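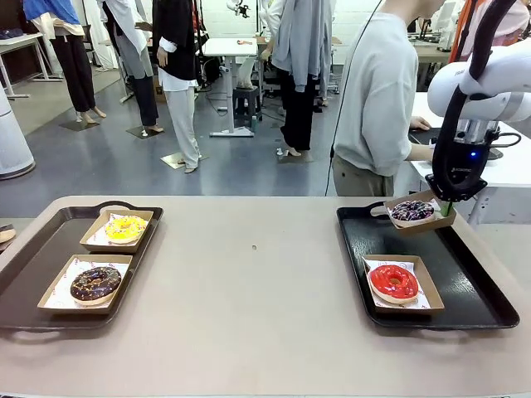
Orders placed on the counter tablet at the Cloltwood branch are printing twice on the kitchen printer, and in a smaller number of cases not printing at all. The till receipt is correct every time. The fault affects counter orders only; table orders sent from the handhelds are fine. When a ticket doubles, the kitchen makes the order up twice: a typical one is a yellow-glazed donut with sprinkles and a chocolate-glazed one, each in its own paper boat on a dark tray, charged once and made twice. Staff have started comparing order numbers by eye before plating, which slows the counter at busy times.

Ticket: kitchen printer duplicates and drops
Opened: 2022-06-01
Opened by: Pushpa Rawat, Cloltwood
Assigned to: Ehsan Shirazi, second line
Priority: 2
Software: Ondance till, Findier print relay
Status: Closed

Entry 1 – Pushpa Rawat
Started after the new broadband router went in. We have turned the printer off and on, changed the paper roll and restarted the tablet. Restarting the tablet seems to help for an hour or so, then it comes back. I have kept the doubled tickets in an envelope if anyone wants them. Both copies carry the same order number and the same time.

Entry 2 – Ehsan Shirazi
Same order number and same time means the order exists once in Ondance and is being sent to the printer more than once. That rules out a double tap on the tablet, which would give two numbers. Please send the relay log from the back office PC: Findier, Tools, Export log, last two days. Please also print a network status page from the printer (hold Feed while switching on) and type in the address it shows.

Entry 3 – Pushpa Rawat
Log attached. The printer page says the address ends in 62. There is a label on the back of the printer that says 128. I don't know who put the label on.

Entry 4 – Ehsan Shirazi
Thank you. The label is the fixed address the printer was given at installation. The printer has since been reset to automatic addressing and the new router has given it 62. Findier has two printer entries, KITCHEN and KITCHEN_OLD, one for each address. KITCHEN_OLD should have been failing quietly.

From the log:

job 397 sent KITCHEN
job 397 no reply within 2,000 ms
job 397 retry KITCHEN
job 397 reply OK
job 397 reply OK

Two OK replies to one job. The first attempt did reach the printer but the reply arrived after the time limit, so the relay sent it again. That accounts for the doubles. It does not account for the missing tickets.

Changed: removed KITCHEN_OLD. Raised the reply limit on KITCHEN to 5,000 ms. Please run as normal for a day and report.

Entry 5 – Pushpa Rawat
Fewer doubles. Still had three tickets that never came out, all before lunch. One customer waited a long time. Reprinting from the till worked each time.

Entry 6 – Ehsan Shirazi
Passing to networks. The slow replies are not normal for a wired printer, and missing jobs suggest that something else is answering on the same address.

Entry 7 – Steinar Þorgeirsson, networks
Checked remotely. Two devices are claiming the address ending 62. One is the kitchen printer. The other is listed by the router as "Lis", no maker given. It comes and goes. When it is present, part of the traffic meant for the printer goes to it and is lost or delayed. Does anyone on site know what Lis is?

Entry 8 – Pushpa Rawat
No. Not one of the tablets, I looked at the names on all of them. The handhelds are numbered.

Entry 9 – Neelam Srivastava, area manager
Lis is the music player in the seating area. It was bought before the current till system and has its own network settings. It gets switched on in the morning and sometimes off again in the afternoon, depending on who is in.

Entry 10 – Steinar Þorgeirsson
That fits. The player has a fixed address ending 62, set by hand. The old router gave out addresses from 100 upwards, so the two never met. The new one starts at 20 and does not check whether an address is already in use before giving it out.

Actions needed:
1. Put the music player on automatic addressing (Menu, Network, Automatic, Save). Site to do.
2. Set the printer back to its fixed address, ending 128, to match the label. I will do this when the kitchen is closed.
3. Reserve 128 on the router so that it is not given to anything else. Done.
4. Update the KITCHEN entry in Findier to the new address. Ehsan to do after step 2.

Entry 11 – Pushpa Rawat
Step 1 done. The player asked for a code, which was on a sticker underneath. It is now showing an address ending 41.

Entry 12 – Steinar Þorgeirsson
Step 2 done. Printer answers on 128. Reply times are now under 40 ms – previously they varied from 30 ms to well past the limit.

Entry 13 – Ehsan Shirazi
Step 4 done. Reply limit put back to 2,000 ms, as a long limit would hide this sort of fault in future. Test tickets from the counter tablet and from one handheld both printed once. On the handhelds: they send through a different queue which discards a second copy of the same job, so they did not double. They could still have lost tickets, but the log shows very few table orders in the mornings, when the player was on.

Entry 14 – Pushpa Rawat
Two full days, no doubles and none missing. Happy to close. Can the counter queue be set to discard second copies as well?

Entry 15 – Telma Maldonado, product support
Not in the version you have. The counter queue allows second copies so that a ticket can be reprinted by hand. An option to separate the two is planned for the September release. I have added your branch to the list for it.

Entry 16 – Ehsan Shirazi
Closed. Cause: address conflict between the kitchen printer and the music player following the router change. Note added to the router replacement checklist: record all fixed addresses on site before the old unit is removed, including equipment not supplied by us.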